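서버 정비 로봇, 메인보드 다루는 순서부터 정한다
플로사다우, 부품 교체 자동화 작업 지침 공개…힘 제한·정전기·작업자 개입 기준 담아

컴퓨터와 서버의 부품을 로봇으로 분리하고 교체하는 작업에 적용할 지침이 나왔다. 중고 서버 재정비 업체 플로사다우(Plosadau)는 4월 사내에서 써 오던 로봇 작업 규정을 정리해 협력사와 외부 연구실이 쓸 수 있는 문서로 공개했다. 문서 이름은 '카르나(Carna) 작업 지침'이며, 본문은 7개 장으로 구성됐다.

지침이 가장 많은 분량을 할애한 부분은 중앙처리장치(CPU) 취급이다. 프로세서는 가장자리만 잡아야 하고, 그리퍼가 바닥면 접점이나 소켓 내부에 닿는 동작은 프로그램 단계에서 막아 두도록 했다. 소켓 위에서는 일단 정지해 방향 표시를 확인한 뒤에만 하강할 수 있다. 확인은 카메라 판독과 작업자 승인을 모두 거친다. 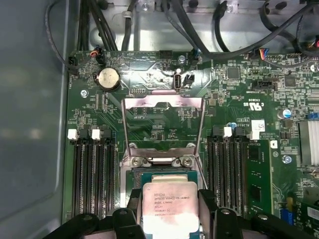
열린 CPU 소켓 위에서 그리퍼가 인텔 제온 E5-1630V3 프로세서의 양옆을 잡고 있다.

놓는 동작에도 제한이 붙었다. 로봇은 프로세서를 소켓에 눌러 끼우지 않으며, 안착 높이에 이르면 손가락을 벌리고 수직으로만 빠져나온다. 하강 중 설정값을 넘는 저항이 감지되면 그 자리에서 멈춘다. 이때 자동 재시도는 허용하지 않는다. 작업자가 소켓 상태를 눈으로 확인하고 기록을 남겨야 다음 동작으로 넘어갈 수 있다.

지침 작성을 맡은 우에다 미유키(Miyuki Ueda) 공정기술팀장은 "초기에는 실패하면 한 번 더 시도하도록 짜 두었는데, 핀이 휜 소켓에 같은 동작을 반복하면 보드를 버리게 된다"며 "멈춤 조건을 먼저 쓰고 동작을 나중에 쓰는 방식으로 문서를 바꿨다"고 말했다.

고정 레버를 여닫는 작업은 별도 장으로 분리됐다. 레버는 스프링 힘이 걸려 있어 풀리는 순간 튈 수 있고, 그리퍼 손가락이 미끄러지면 주변 부품을 칠 위험이 있다. 지침은 레버 끝에 접근할 때의 속도를 일반 이동 속도의 절반 이하로 낮추고, 레버를 놓기 전까지 손가락과의 접촉을 유지하도록 규정했다. 메모리 슬롯 쪽을 가로지르는 경로는 쓸 수 없다.

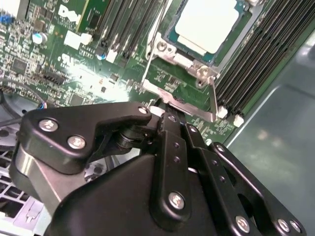
보드 제조사마다 레버의 길이와 걸림 위치가 다르다는 점도 반영됐다. 새로운 기종을 작업 목록에 올리려면 같은 보드에서 레버 개폐를 50회 시험하고, 한 번이라도 기판이나 이웃 부품에 접촉이 있었다면 경로를 다시 짜야 한다. 시험용 보드는 판매용 재고와 구분해 보관한다.

정전기 관리 조항은 사람이 하는 작업과 같은 수준으로 맞췄다. 작업대와 섀시, 로봇의 손가락 부분을 공통 접지에 연결하고, 근무 교대 때마다 접지 상태를 점검해 일지에 적는다. 손가락을 교체한 뒤에는 교대 시각과 관계없이 다시 점검한다.

플로사다우는 규정을 확정하기 전 언들리(Undley) 작업장에서 790건의 분해·조립 작업 기록을 검토했다고 밝혔다. 회사에 따르면 정지 사례의 상당수는 프로세서가 아니라 케이블 때문에 생겼다. 전원선이나 신호선이 접근 경로로 밀려 나와 팔이 멈추는 경우다. 이에 따라 작업 시작 전에 섀시 안 배선을 정리하고, 분리한 측면 패널은 로봇 팔의 이동 경로 바깥에 내려놓는다는 조항이 추가됐다.

작업자 안전과 관련해서는 로봇이 움직이는 동안 섀시 안에 손을 넣지 못하게 했다. 빠진 나사를 줍거나 선을 옮길 때도 예외가 없으며, 반드시 로봇을 정지 상태로 전환한 다음 들어가야 한다. 재가동은 정지시킨 사람이 직접 한다. 원격 조작의 경우 현장에 최소 한 명이 비상정지 버튼에 손이 닿는 위치에 있어야 한다.

협력사인 카타야마(Katayama)는 지침을 먼저 도입해 시험하고 있다. 이 회사의 미야자키 히나타(Hinata Miyazaki) 현장 책임자는 "준비 절차가 늘어 대당 작업 시간은 길어졌다"면서도 "정지한 이유가 같은 양식으로 남으니 교대 근무자끼리 설명하는 시간이 줄었다"고 전했다. 다만 소형 섀시에서는 팔이 들어갈 공간이 부족해 일부 조항을 그대로 지키기 어렵다는 의견도 냈다.

기록 보존 기준도 정해졌다. 손목 카메라와 작업대 고정 카메라의 영상은 작업 번호별로 묶어 저장하고, 정지가 발생한 작업은 정상 작업보다 오래 보관한다. 영상에 고객 자산 번호가 찍힌 경우 외부 제공 전에 가려야 한다. 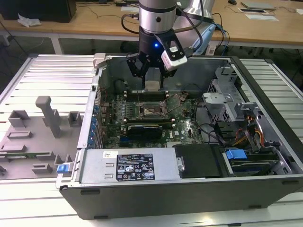 적용 대상과 향후 일정
이번 지침은 타워형과 랙형 섀시의 CPU, 메모리, 확장 카드 작업에 적용된다. 전원공급장치 내부 수리와 배터리 취급은 대상에서 빠졌다. 전원이 연결된 상태의 작업도 금지된다.

새로 투입되는 작업자는 폐기 예정 보드로 100회 실습을 마친 뒤 판매용 장비를 맡을 수 있다. 플로사다우는 소형 섀시 관련 조항을 보완한 개정판을 준비 중이며, 협력사 의견을 받아 정지 사유 분류표도 함께 손볼 계획이다.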